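Murkerwood shelf rig, notebook
17 May 2019

New planner build (Vustineo branch) on the snack shelf. Upper board first. Replan rate down to 5 Hz, collision margin left alone. Upright between the bays still gets meshed as a solid slab, slots and all. 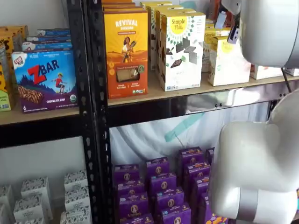

Hurance side wants the margin cut before anything else gets touched, saying the slab is harmless and the planner is only slow because it's scared of it. Maybe. Not changing two things at once.

Steps for rest of session:

1. Reload shelf model, clear the octomap, re-run the same start poses. Cache at 2,000 nodes. 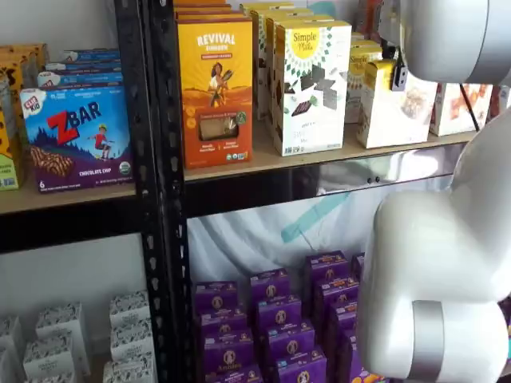
2. Cable. Self-filter drops the arm links fine but the cable isnt in the URDF, so it goes in as an obstacle. Added a thin capsule for it - crude. It hangs close to straight down from the gripper, in front of the shelving, so one vertical capsule will do for now. 74 ghost voxels before, 3 after.

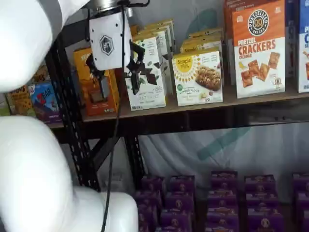
3. Detector, low shelf. Janevski weights merge neighboring boxes when the faces are all one color. The purple Annie's ones sit in two rows on the board, back row mostly tucked under the dark band, so split on depth first and then classify. Threshhold still a guess.
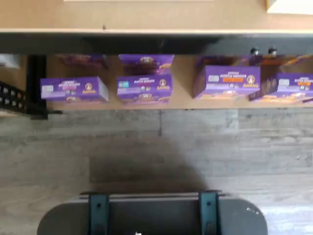

Open

- capsule should follow wrist roll
- margin sweep, after the mesh fix
- push config to the branch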